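The Second Hand

The planner had been stuck on the same decision since four in the afternoon, and Leonie Sheehan had stopped blaming the cameras.

She scrubbed back through the session on the left monitor. On the right one, the log window sat where it always sat, full of Trundik's small green lines. Perception was fine. Perception had been fine since November. It found the soft things and the shiny things in the lid and drew its outlines around them, and the outlines held.
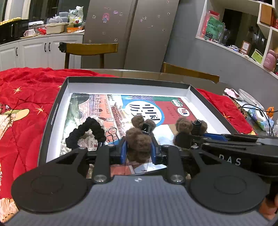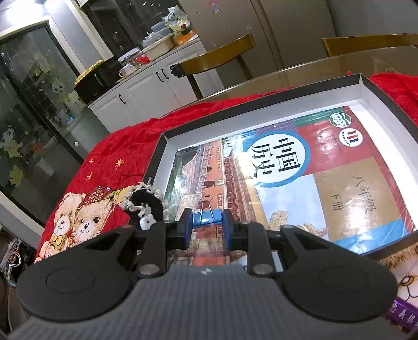
Same kitchen table, same session, both from the grip cameras.

What it would not do was commit. The policy would pick a target, close on it in simulation, and then, 30 milliseconds before the command went out, change its mind. Then it would change back. On the plot it looked like a saw blade.

"Is it the fur?" Halliday asked. He had his coat on. He had been wearing it for an hour.

"It isn't the fur."

"It was the fur last time."

"Last time the depth was bad. The depth is good now. Look." She put the point cloud up and turned it with the mouse. The fuzzy surface came out a little thick, the way fuzzy surfaces did, but it was closed all the way around. "It knows where the thing is. It knows how wide to open. It scores the grasp and the score is high."

"Then why doesn't it take it?"

She didn't have an answer, so she opened the planner config and read it from the top. It was a long file. Isitz had written most of it before he left for the Hustent job, and he had a habit of naming values after what he hoped they would do. There was one called patience. There was one called manners.

"What's manners?" Halliday said, reading over her shoulder.

"I thought it was collision padding."

She searched for it. The name came up in 9 places. Seven were tests. One was a comment that said to ask him. The last was in a file she had never opened, a short one, and she read it twice.

It was a penalty. Every time the planner picked a target, the code looked for a second hand anywhere in the workspace and worked out what that hand was likely to want. If both hands could want the same object, the first one gave it up. Then it waited to see whether the other took it. If the other didn't, it tried again.

"So it's being polite," Halliday said.

"It's running a copy of itself on each side. Both copies have the penalty." She pulled up the two traces and laid one over the other. The saw teeth fit together exactly. When the left let go, the right let go. When the right reached, the left reached. "They're both holding the door."

Halliday took his coat off and sat down.

The fix was easy to write. She gave one side a slightly smaller value, 2 where the other had 7, and started the replay. The left trace dipped once, came up, and stayed up. The command went out. On the screen the simulated fingers closed and the grip force settled where it was supposed to.

She ran it on the next session, and the one after. It took every grasp. The right side waited each time, and then it went for whatever was left.

"Ship it," Halliday said.

"Which one should go first?"

"Does it matter?"

"It'll always be that one. Every table, every pile. The right hand never gets first pick."

"Leonie, it's a number in a file."

"I know what it is."

He went to get coffee. She could hear him down the hall, arguing with the machine about the size of the cup. She looked at the number for a while. Then she deleted it and wrote a line that would draw the value fresh at the start of each run, so that some days the left would go first and some days the right. It was worse engineering. A failure would be harder to repeat. She added a seed to the log so it could be played back, and that took care of most of it.

In the commit message she wrote that the deadlock was resolved and that the tie was now broken at random. She left the name of the value alone.

The replay started over from the first session. This time the right side reached, and the left one waited for it. Halliday came back with two cups and set one by her keyboard, and they watched the green lines come in.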